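**Ticket 454 / Surkstead office / label printer drops off network**
Opened by: Olga Robles
Assigned: Kastriot Yordanov
Priority: was low, now high (dispatch can't print)

**22nd January, first report**

Olga says the label printer in dispatch goes offline every so often. Shows "ready" on its own screen, but jobs sit in the queue and never come out. Power cycle fixes it, then it goes again. Same thing back in September, closed without a cause. Reopening under this number, old notes not much use.

**08:50** Remote in to Olga's PC. Queue has 39 jobs stuck, mostly duplicates from people hitting print again. Cleared. Restarted spooler. Test page OK.

**09:35** Offline again. Ping to printer times out. Ping to the switch fine. So not the PC, not the driver.

**09:50** Asked Daryna Tkachenko to try the other wall port. Same result after a few minutes. Cable swapped too, no change. Please nobody else reboot it for now, I need to catch it while its down.

**10:20** Caught it. Printer is down but its address still answers from my laptop?? Checked the ARP table, MAC doesnt match the sticker on the printer. Something else has the same IP.

**10:40** Looked up the MAC. Bistel handheld dock, one of the new ones from the Ekport order. Set up with a static address inside the printer range. Explains why it comes and goes: dock sleeps, printer works. Dock wakes, printer gone.

Asked for a photo of the packing bench before anybody moves stuff, got this from Daryna:

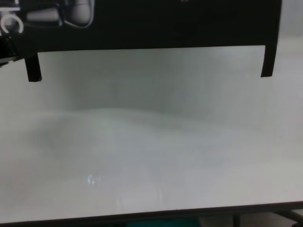
*Packing bench top, dispatch. Attached 10:55, DT.*

No dock in that one. Lợi Phí thinks it got carried over to returns when the docks were handed out. Going by switch port instead, quicker.

**11:10** MAC shows up on port 9, patch panel label says "returns 2". Lợi went over, found the dock behind the monitor. Unplugged. Printer answered ping straight away, queue started moving.

**11:25** Fix:

- dock switched to DHCP, back on the network, got an address outside the printer range
- reservation added for the printer so it can't be handed out
- put Olga's cable back, old one was fine
- left the printer in the original wall port

**11:40** Ran a batch of labels with both devices awake. All printed. Olga happy to leave it open till end of shift.

**To do**

- Định Mai to check the other Ekport docks for static addresses, same setup sheet was used for all of them
- Setup sheet needs fixing, Hà site has a copy too so send them the new one
- Update the IP list. Printer entry still has the old model name
- Link the September ticket to this one

**15:30** No drops since the fix. Olga confirms. Moving to resolved, Định's dock check tracked seperately.

KY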